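Miltum Bimanual Handover Study: Frequently Asked Questions

Last updated April 6, 2022

What does the study measure?
Miltum tests whether a policy trained on demonstrations can move a deformable object from one arm to the other without a scripted handover point. The arms choose where to meet. A trial is scored at three stages: pick, transfer and placement.

Why artificial flowers?
Stems bend, blossoms hide the grasp point, and no two bunches sit the same way on the table. Artificial stems also keep their stiffness over a long session, so the object at trial 100 is close to the object at trial one. Fresh flowers were ruled out in the first draft of the protocol.

How is the table reset between trials?
The operator follows a printed layout card. Vases go back to their marked positions and loose stems are laid flat at the angle given on the card. There are six cards, drawn in a fixed random order so that every policy sees the same sequence.

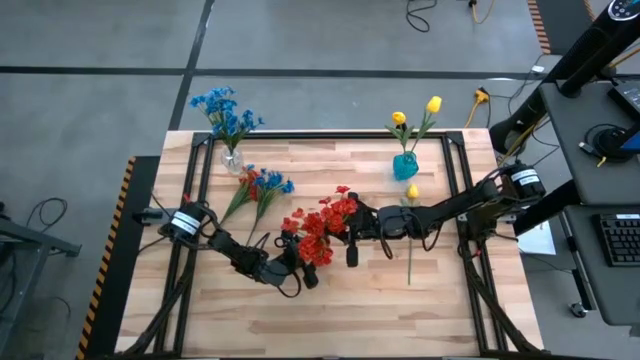 What counts as a successful transfer?
The receiving gripper must hold the object alone for two seconds after the giving gripper opens. Contact with the tabletop during the transfer is allowed. A drop is a failure even if the policy recovers the object later – recoveries are logged in a separate column.

Which policies are compared?
Three. The first predicts single actions from the current observation. The second predicts short action sequences and averages the overlap. The third, called Pisis in the report, adds a learned estimate of which arm should hold the load next. All three use the same demonstrations.

What was the main result?
Pisis failed less often at the transfer stage. It showed no advantage at the pick stage. Most of its remaining failures came from the giving gripper opening early while blossoms blocked the view of the receiving fingers.

Does the method depend on color?
Partly. Policies trained on one color of flower did worse on the others, mainly at the pick stage. Mixed-color training closed most of the gap.

Is force sensing used?
No. Gripper position and motor current are recorded, but only position is given to the policy. Margit Boström is preparing a follow-up with current as an input, planned for October.

Can I get the data?
Demonstrations and trial logs are available on request. Write to Jaxon Kowalchuk at Engebretsen and state which layout cards you need – the full set is large.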